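Home | Word list | How to use | Contact

Brikville Kitchen Words — README

By Linnea Fagerlund, 2023-12-22

Welcome to the word list! It holds 1,274 everyday words and sayings for things people cook, store, wipe and spill, gathered from letters, shopping lists and long chats in Brirkville and Sokwood. I've loved every minute of it, and the June additions are the best yet (so many words for crumbs!).
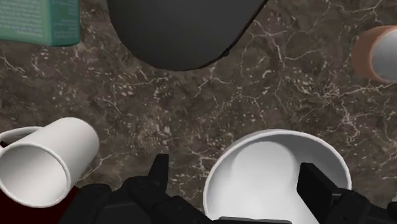 Surfaces turned out to be a rich corner of the list. Older speakers say "the side" for any worktop, while "the slab" is kept for stone. A dark brown marble top with thin white and cream veins would be a slab to nearly everyone in Sokwood, and the veins themselves are "threads" or, my favourite, "lightning".

What's in the files

words.csv — one word per line, with meaning and place
sayings.csv — 738 longer phrases, some very rude about gravy
notes.txt — spellings I'm still unsure of

Spellings follow the Van den Broek notebooks where they cover a word. Please keep the place column if you share a copy.

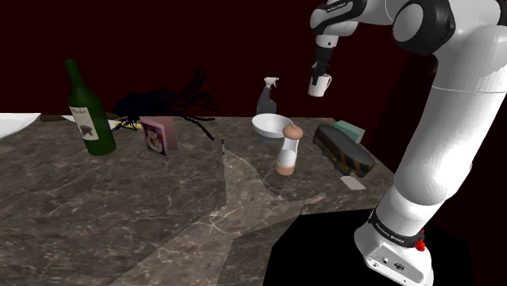 Drinking words vary more than any others, and I could happily talk about them all day. "Noggin", "tot" and "sup" can each mean the drink or the thing it comes in. For a small white mug like the one held up over the counter, Brirkville has "dinky" and Sokwood has "half-pot" — both are in words.csv, with notes on size.

Known gaps: very little on baking, and only 3 words for a tea towel. Send more!

Contact: Linnea Fagerlund, Umach | Back to top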